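We use cookies to remember your settings. Accept | Manage

Filed under: Kitchen Scales, Setup, Wetton Owner's Guide

Section 3. Leveling and zeroing your Wetton scale

I've set up more of these than I can remember, and I still do it in the same order every time. Grab a cup of coffee and go slow!

1. Pick your spot. A solid table is great. Stay away from the fridge, because the hum makes the last digit jump around.

2. Slide the battery door open and drop in the batteries, flat end against the spring. (Yes, I've put them in backward. More than once.)

3. Turn the four feet until the bubble sits inside the little ring. Go a quarter turn at a time.

4. Press ON and wait 15 seconds. Hands off!

5. Put the 200 gram test weight in the middle of the pan. If you see 200, you're all set. If not, hold CAL until the screen blinks, then let go and leave the weight alone until it beeps.

CAUTION: Never store anything on the pan, even overnight. I ruined my first one that way in December with a bag of flour.

6. Now try it with your own dishes. Set an empty plate on the pan, press TARE, and wait for the zero before you add any food. 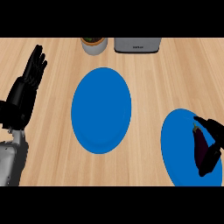 7. Changing plates halfway through? Press TARE again, even if the two look the same to you. Mine never match exactly.

NOTE: The scale shuts itself off after a while and forgets the tare, so if you wander off to answer the phone you'll be starting over from step 6.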